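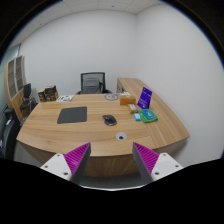
I do bookkeeping for small restaurants and I'm trying to decide whether to keep working from home or sign for an office in the Selo building on Aquino Street. I've been at my dining table since I went out on my own. The office is small, with plain white walls, and the L-shaped wood desk stays with it, so I wouldn't have to buy one. Rent is $955 a month. The landlord wants a three-year lease. It's a 16-minute drive from my house, a little longer when school lets out.

My reasons for moving: I have two kids, the dining table has to be cleared every night, and I'm tired of taking client calls in the laundry room. My reasons for staying put: it's $955 a month. I can cover it, but I'd feel it, and the lease makes me nervous. Has anyone here made this move from a one-person business? Did you keep it?

— ledgerline_k

## quarterinch

I did it and I kept it. My income went up the first year, but I can't say the office caused it. What I can say is that I stopped working at night. When I leave, the work stays there.

Do not sign three years as a sole proprietor. Ask for one year with an option to renew at a set rent. If they say no, ask for three with a clause that lets you out after the first year with notice and a fee. The worst they can do is say no again.

## netau_dan

I'm going to disagree with the whole idea. You do books for restaurants. Do your clients come to you? Mine never did. I went to them, sat in a booth, and picked up the envelope. I rented in downtown Netau for a year and had two visitors, and one of them was looking for the dentist.

Put up a wall or a door at home. A contractor can close off part of a basement or a big bedroom, and you own the result. Rent is gone once you pay it.

## quarterinch

> Rent is gone once you pay it.

So is a wall if the kids are on the other side of it. Not everyone has a basement either. She said she's taking calls next to the dryer.

## ledgerline_k

No basement. Three bedrooms and they're all slept in. We looked at finishing the garage, but my husband uses it and I'm not going to start that fight over a desk.

Dan, you're right that clients mostly don't come to me. A few would if I had somewhere to put them. The owner of Pastevine (a lunch place, good soup) has asked more than once if we could sit down somewhere that isn't her kitchen.

I work up to 23 hours a week outside of tax season. That's the number that bothers me. It's a lot of rent for a room I'd use half the week.

## hollis_e

Look at what the rent includes before you decide what it costs. Questions I'd ask:

- Is heat and air included, and does it run on weekends? Mine shut off Friday at six and I found out in February.
- Who pays for internet, and is there more than one provider in the building?
- Is there a share of property tax or maintenance added on top? Look for the words "additional rent."
- Can you get in after hours?
- Can you sublet?

The last one matters most for you. If you only need the room half the week, find another part-timer and split it. Get the landlord's permission in writing first.

## netau_dan

Splitting an office means splitting a filing cabinet. With other people's payroll records in it, I wouldn't.

## hollis_e

Locking cabinet, one key each. Therapists share rooms all the time and their files are a lot more sensitive than a taco place's payroll.

## Imelda Ambrosio

I manage a small building (not this one, and not in the same town), so this is from the other side.

Long leases on small rooms are usually an opening position. We ask for three years because re-renting costs us money: cleaning, painting, a month or more with no rent coming in. If you offer something that covers that risk, most of us will shorten the term. A larger deposit works. So does taking the room as is, with no paint and no new carpet.

Get the furniture listed in the lease, too. "Desk stays" said out loud doesn't mean much. The lease should say who owns it, what condition it's in, and whether you can have it removed. I've had tenants charged for furniture they never wanted, and I've had one take a conference table with him when he left.

On subletting, I agree with hollis_e. Ask now, while they still want you to sign.

## ledgerline_k

This is very useful, thank you. I called this afternoon and asked about one year with an option. He didn't say no. He said he'd have to talk to his brother, who owns the other half. I also asked about heat and it is included, weekdays only. Internet is on me.

He said the desk belongs to the building and he'd write it in. I'm fine with keeping it. The front edge curves out, and I'd like to know if a client can sit across from me comfortably or if I should plan on a small round table for that. 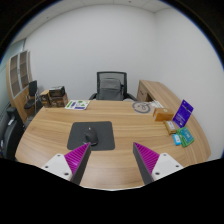 ## quarterinch

Use the desk to start with. You can always add a table once you know how many people come by. I bought chairs for a waiting area I never had.

Good sign on the lease. Don't call him back first.

## netau_dan

I still think you'll be paying for a place to keep your stapler — but one year is a lot better than three. If you do it, have the Pastevine lady over the first week. And bring a space heater if you work Saturdays. Check that the lease allows it.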